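Mirnlow for Young Readers
Home Animals Plants Make and do Ask us

Why do people put flowers in a vase?
By Alvar Forsberg
8 October 2019

Think of a table with nothing on it. Now think of the same table with a bunch of flowers. It feels different, doesn't it? People have picked flowers and brought them into their houses for a very long time. Let us look at how a bunch of flowers is made, and why some flowers need water and others do not.

What does a stem do?

A stem is the long green part under the flower. It holds the flower up to the light. Inside it there are very thin tubes, a little like drinking straws. Water goes up through these tubes to the leaves and the petals.

When we cut a flower, it has no roots any more, but the tubes still work for some days. For this reason we put the cut end in water. If there is no water, the petals become soft and the head hangs down. We say that the flower wilts.

Flowers that never drink

Some flowers are made by people. They are called artificial flowers. They can be made of cloth, paper or plastic, and they do not wilt. You can leave them lying on a table the whole night and in the morning they look the same. They have only one enemy, and it is dust.

My neighbour Roald Berge has an artificial tulip that stood in his mother's kitchen in Sæther. He washes it every May with a soft brush.

One big head or many small ones

A tulip has one flower on one stem. Other plants carry many small flowers close together, and this is called a cluster. When you make a bunch, it is nice to use both kinds. The clusters fill the space and the tulips give the eye a place to stop.

Colours matter too. Red beside blue is strong and you notice it from far away. White and pale blue are quiet colours.
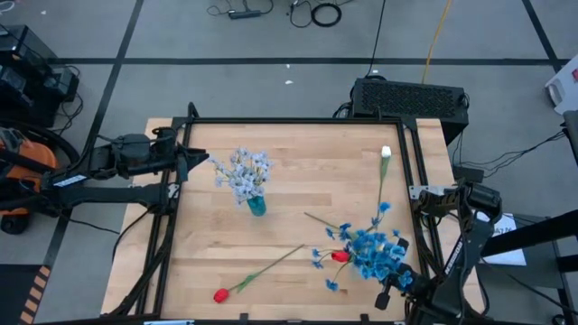
Before you begin your own bunch, lay all the flowers flat on the table, so that you can see what you have. Then choose a vase. A small vase with a narrow neck holds the stems close together. In a wide one they fall to the sides, and you will need more flowers.

Put in the clusters first. After that, push the tulips in between them, one at a time. Turn the vase a little after each flower, because a bunch should look good from the back also. If one stem is too long, ask a grown-up to cut it. Artificial stems often have a wire inside, and it can be sharp.

Words to remember
Stem: the long part that holds the flower up
Cluster: many small flowers growing close together
Wilt: to become soft and hang down
Artificial: made by people

Next time: Why do onions make us cry?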